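Small things from the table: a photo gallery

Welcome to my gallery page. My name is Yesenia Grajales and I collect photographs of ordinary tables with ordinary things on them. I like what people keep near their hands when they clean, cook or wait for something. I started with my own kitchen in Skistville, and later my friend Rigoberto Llanos gave me the idea to look at other rooms also.

On this page I write mostly about trays and cloths. A tray is a thing we stop to notice after the first week. My mother had 2 of them from the Daletti shop and she dried them always with the same towel, which we were not allowed to use for the glasses. When I moved out, she gave me one tray and kept the towel.
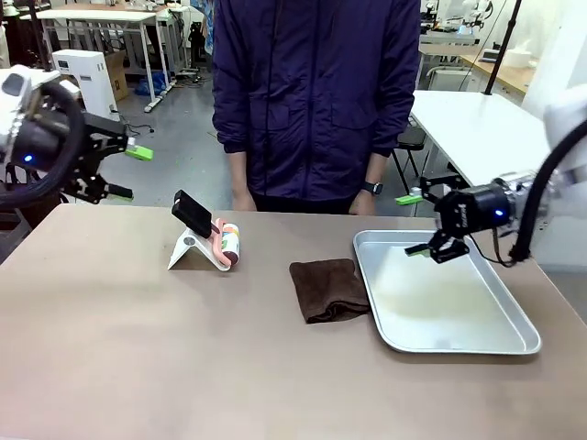 For baking trays I prefer a plain metal one with raised edges. The rounded corners are more easy to wipe than sharp ones, and the cloth does not catch in them. Old stains I leave in peace. I have tried many powders, and the marks come back with the next baking anyway.

A brown cloth is a practical choice in my opinion. White ones look tired very soon. I fold mine and put it next to the tray, on the side of my left hand, so I can find it without looking.

I also became fond of folding stands for the telephone. With a stand I can read a recipe and my fingers stay away from the screen. Rigoberto says that a glass of rice does the same work, and it costs nothing, but his telephone fell in the soup in October.

The table itself should be light and smooth, I think. Crumbs are seen at once and one movement of the cloth is enough. My own table is from Tomaszewski, it is dark, and I find crumbs on it for days.

If you would like to write to me about your trays, please use the form on the contact page. I answer in the evenings, usually after 9.

Page last changed: 26 September 2019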